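Prustex Dustpan and Hand Brush Set: Three Months of Crumbs

I have owned more dustpans than any sensible person should admit to. There was the metal one from my mother's house that could have served as a snow shovel, then a parade of cheap plastic ones whose front edges curled up after a winter in the hall closet, and then a very handsome Strömberg with a beechwood brush that I loved dearly and hardly ever used, as I was afraid of getting it dirty. So when the last of the cheap ones finally cracked down the middle in July, I decided to take my time and buy something decent but ordinary, and after a good deal of reading I settled on the Prustex two-piece set in mint.

It's a small set. Mine measures 10 inches across the lip of the pan, so if you're hoping to clear a garage floor you'll be at it until supper. I wanted something for tables, counters, the stairs and the inside of the car, and for those it is just the right size. The color is a soft, pale mint green, a bit old-fashioned, like the tile in my grandmother's bathroom, and I have grown fond of it.

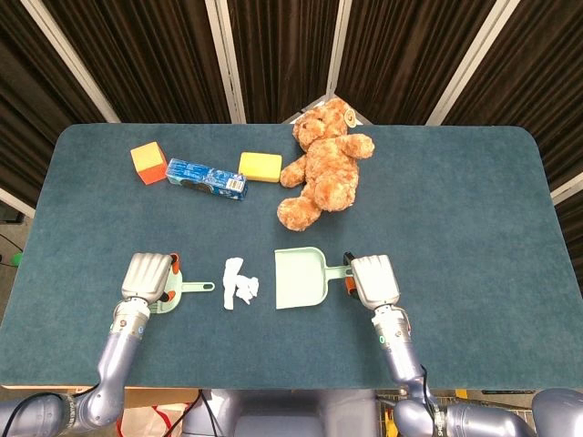
Photo: Kimow

The brush is slim, with a long, slender handle, and I expected to find it fiddly. I have big hands and a touch of arthritis in the right thumb, and the old Strömberg was fat enough to rest in my palm. For the first week I did miss that. Then I got used to holding the Prustex farther down, almost like a pencil, and found I could work it along the grout behind the stove and into the corners of the stairs, where the fatter brush only ever pushed the dust around in a circle.

The bristles are soft at the tips and firmer toward the root. They do a lovely job on flour, sugar, coffee grounds and that fine gray dust that gathers behind a radiator. Cat litter goes in too, with a couple of extra strokes. Pet hair is another matter. We have a long-haired cat, and after a session on the stair carpet I have to sit down and comb out the brush with an old fork, which takes longer than the stairs did.

Now for the lip, since that's the part everyone asks about (well, my sister asked). Any dustpan leaves a little line of dust behind, the one you chase backward across the kitchen until you give up and wipe it with a sock. The Prustex leaves one on tile, though a thin one, and on a smooth countertop I get practically everything in two passes. On anything with a nap or a rough weave it does less well - the edge skips a little, and you need to press down harder than feels polite. 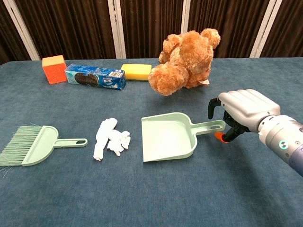 By Gunnel Skjelbred

Sandwich cookies, I should say, are my toughest test. The crumbs are dark and a bit greasy, and they smear if the bristles are too stiff. My grandchildren spend most Friday afternoons at our table and can turn a box of them into gravel faster than I can pour the milk. The soft tips lift those crumbs without grinding them in, and I've stopped dreading the cleanup quite so much. For the sticky bits you'll still want a damp sponge.

Washing is easy. I swish both pieces in warm soapy water and stand the brush on its end overnight. Don't put the brush in the dishwasher! I did it once with the one before this, and it came out looking like a startled hedgehog.

Before buying I also tried a neighbor's Wement set for a weekend. It's sturdier, with a rubber edge that hugs the floor better than mine does, and if you sweep mostly floors I would point you that way. But it's heavy, and the handle digs into my thumb. The shop where I bought the Prustex had 178 customer reviews for it, and the complaints were nearly all about size, so do get out a ruler before you order. They also give you 30 days to send it back.

My one real grumble is storage. The brush is meant to snap into the pan, and it did so nicely for a month or so, but now it drops out if I hang the set on its hook and shut the closet door with any spirit. I've taken to keeping both pieces in a drawer by the sink, next to the dish towels.

Four stars from me. I've already bought a second set for the car.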